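Marzo, 7.35

Se retoma este diario de dirección en la biblioteca municipal de Irum, tras la interrupción motivada por el traslado del fondo local. Ayer quedó cerrada la revisión de los depósitos procedentes de Cutska – legajos parroquiales, en su mayoría, y cuatro libros de cuentas con la encuadernación muy dañada. Su restauración se solicitará antes del verano.

El servicio de préstamo registró más de 35 reclamaciones por demora. Se ha acordado suspender las sanciones hasta que el programa Tenitik vuelva a emitir los avisos con regularidad. La empresa suministradora no ha dado plazo.

A primera hora de la tarde se examinó la propuesta para la futura sala de lectura. Conviene que la consulta de manuscritos disponga de un espacio propio, separado del tránsito general.
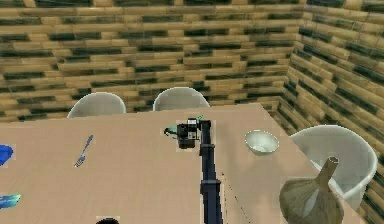

Queda pendiente la respuesta de Cutska sobre la cesión definitiva de los legajos. Se ha redactado una segunda carta, de tono más firme que la anterior, que saldrá con el correo de las cinco. Mañana, inventario de mapas.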